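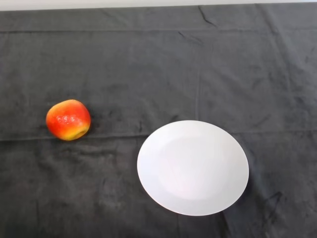
Keep the cloth dark and the plate white, Mishra advises, and leave the fruit off the plate until the bruises have been checked. Pale linen hides very little, the argument runs, but it reflects enough light to flatten the color of a red skin.

The point matters to anyone who stores apples through the winter. A bicolored apple, red over yellow-green, is judged at the ground color, meaning the part the sun did not reach. Green there indicates a firm fruit with starch still to convert. Clear yellow indicates one to eat soon. The red tells you about light exposure and not much else.

Cloth weight is the second variable. Utetex sells a charcoal table cover at 200 grams per square meter, 762 millimeters wide, which is narrow for a dining table but adequate for a sorting bench. Lighter fabric creeps under a plate. Heavier fabric stays put and takes most of a day to dry on a line.

For plates, a plain coupe shape is easiest to work with. The Plodero shop in the old station building stocks one in white with no rim. A raised rim throws a shadow across cut slices, and browning is then hard to grade.

Slice from the blossom end, where core rot tends to show first. At Broteck, a small orchard store, 33 crates were opened in February and 2,355 apples passed across one bench. Fruit with a soft blossom end went to the press the same afternoon.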